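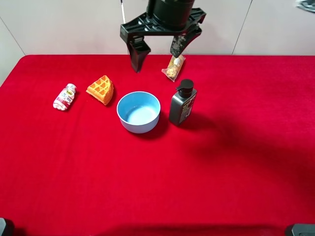
The red cloth on the table, with the pale wall behind it.

1/ The Ellau Public Library will change the way it lends table linens, folding tables and other event supplies. The new rules take effect in December. This thread sets out what residents need to know before placing a hold.

2/ The event supply collection opened as a small shelf of donated tablecloths at the Hajji Street branch. It now holds 287 items and is used for school fairs, memorial gatherings, birthday parties and neighborhood meetings. Demand on weekends has been greater than the collection can meet.

3/ Any resident with a library card in good standing may borrow from the collection. Cardholders under 18 need a parent or guardian to sign at pickup. Visitor cards do not cover event supplies.

4/ Loan period: seven days, counted from the day of pickup. The previous period was 14 days. Items already on loan when the change takes effect keep their original due date.

5/ Renewals: one renewal of three days, provided no other patron has a hold on the item. Renewals must be requested by telephone or at the desk. The online catalog does not yet support them for this collection.

6/ Limits: each card may have up to six cloths and 2 folding tables on loan at one time. Nonprofit groups registered with the library may borrow twice that number. Registration forms are at both branches and take one working day to process.

7/ Cloths are listed in the catalog by color, shape and size. Please measure your table before placing a hold. A cloth for a six-foot table will not reach the floor on an eight-foot table, and staff at the desk cannot exchange sizes on a Saturday if all others are reserved.

8/ Care of cloths. Borrowers are asked to shake out crumbs, fold the cloth loosely and return it in the bag provided. Please do not wash, bleach or iron any cloth at home. Laundering is done by Sedeo Linen Service under contract, and the cost is met by the library.

9/ Candle wax, ink and red wine should be reported at return. There is no charge for ordinary stains. A replacement fee applies only when a cloth is torn, burned or lost. The fee is printed on the tag inside each bag.

10/ Pins, staples and adhesive tape are not permitted on any cloth. Table clips may be borrowed with the cloth at no charge and do not count toward the limit on your card.

11/ Pickup and return are at the Hajji Street branch only, at the side desk near the parking lot. The outdoor book drop must not be used for event supplies. Tables left at the book drop will be treated as late until staff find them and check them in.

12/ Late items. The library does not charge daily fines. A card with an event item more than three days late is blocked from this collection for one month. Book borrowing on the same card is not affected.

13/ Funding. The Board approved $3,000 for replacement cloths and bags at its last regular meeting. No part of this amount comes from the book budget.

14/ Before making these changes, the library invited comments from past borrowers and received 147 written replies. The shorter loan period was the most common request. Several people also asked for round cloths, and an order has been placed.

15/ Statement from Hala Tawfik, Director of Branch Services: "Most events last a single afternoon. A shorter loan allows the same cloth to serve several families in one month, and we thank borrowers for their patience while the catalog is updated."

16/ Groups planning an event with more than ten tables should write to Bernardo Moreira, Event Supply Coordinator, at least three weeks ahead. Large requests are reviewed on Tuesdays. Requests made at the desk on the day of an event cannot be accepted.

17/ The full policy, in English, Spanish and Arabic, is posted on the library website under Borrowing. Printed copies are available at both branches on request.

18/ Questions about an existing hold should be directed to the Hajji Street desk during open hours. Replies to this thread are not monitored on weekends.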